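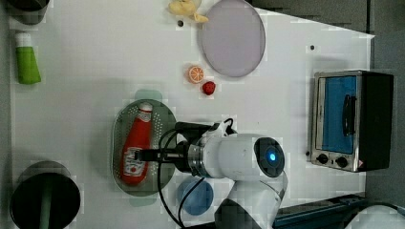
Kitchen table cell: before-run checks, with my comments

I keep this list for the arm-and-table cell we call Hatus. The short version is taped up by the power switch and nobody needs me to read that one aloud, so this is the long version, with everything I end up saying out loud anyway when I show a new person round. Initial each line on the paper copy. If a line fails, write FAIL and what you saw, please don't write "ok now" (I have a drawer full of "ok now" and it tells me nothing!).

Section A. Power off

A1. Stop button pressed in, key out. Key goes in your pocket, and I mean yours, not the shelf.
Comment: Maricruz Chávez and I both had a hand in the cell once in March, each thinking the other had the key. Nothing moved. I still didn't like it.

A2. Base bolts. Put your palm on the base and lean. You want no rock at all. If it moves, fetch the long hex key and go round them crosswise.
Comment: passed. One bolt had its paint mark a hair out of line, so I redid the mark. Look for a fresh stripe.

A3. Wrist joint. Wipe the silver ring with a dry cloth and look at the cloth. Gray smudge is fine, anything oily is a FAIL.
Comment: dry cloth only. The Plellon spray takes the lettering off things and leaves a film that I then mistake for a leak.

A4. Gripper fingers. Check both pads for splits and crumbs of foam. Open and close them by hand if they'll let you, and stop if they won't.
Comment: passed. Spare pads are in the Ó Dálaigh tin, the tall one.

Section B. Cables

B1. Follow the black cable with your fingers from the wrist down to the table. You're feeling for flat spots, nicks and tape that has gone sticky.
Comment: this is the one I'm fussy about. The cable hangs in a loop and the loop has to be there, because the wrist needs the slack when it turns. 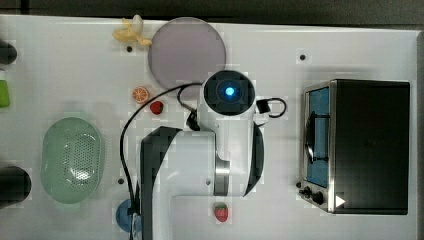

Too much slack is as bad, though. It wanders over the tabletop, and then it's in among the small stuff, and a strawberry doesn't weigh enough to argue with a cable. So look at where the loop lies and what's next to it. If a toy is close enough to get dragged, write down which one and move the cable, leave the toy.

B2. Wrist connector. Push it home with your thumb. It should click or already be clicked.
Comment: Xóchitl Contreras asked me if we could glue it. No! We have to get it off again.

B3. Wrist light. After power-up you want steady blue. Blinking is a FAIL, and so is dark.
Comment: you'll come back to this one, it obviously can't be ticked with the power off. I know it's in the wrong section. I've left it with the connector so you remember the two go together.

Section C. Tabletop

C1. Holes in the tabletop. Run a fingertip across each one and check for burrs or a bit of grit standing proud.
Comment: passed, after a quick vacuum.

C2. Toaster oven. Door swings freely, knobs turn, handle tight. It's a prop as far as this cell goes, so check the cord isn't plugged in anywhere.
Comment: handle screw took half a turn. If it keeps working loose I'll try a drop of the Piltisden threadlock, the weak kind.

C3. Layout. Leave open space between things. The gripper needs room to come down on either side of whatever it's after, and the fingers are wider than you think.

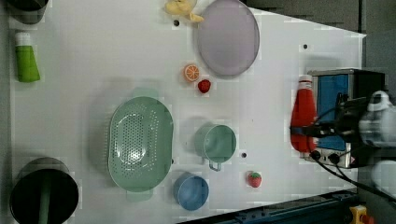
Page last changed: March, 4:52 p.m.

C4. Bottle. Cap on tight, outside clean. Sticky plastic makes the fingers let go late and then you spend an hour blaming the software (ask me how I know).
Comment: passed. Wipe it with a damp cloth and dry it before it goes back on the table.

Section D. Power on, slow

D1. Key in, stop button out, speed at 2 percent. Stand outside the tape with one hand by the stop.

D2. Home the arm and listen. A soft whirr is right. A tick that repeats once per turn is a FAIL.
Comment: no tick. There's a faint hum from the second joint that has been there as long as I have.

D3. Press stop in the middle of a move. It has to halt right away and stay halted when you let the button back out.
Comment: passed both tries. Do it twice, always.

D4. Joint temperatures after warm-up. Write down the highest one. Over 70 on the readout and we stop for the day.
Comment: highest was 52, on the elbow.

D5. Go back and tick B3.

Open items: new cable clip for the forearm (ordered, Maricruz has the slip), and a better cloth for A3, the current one sheds.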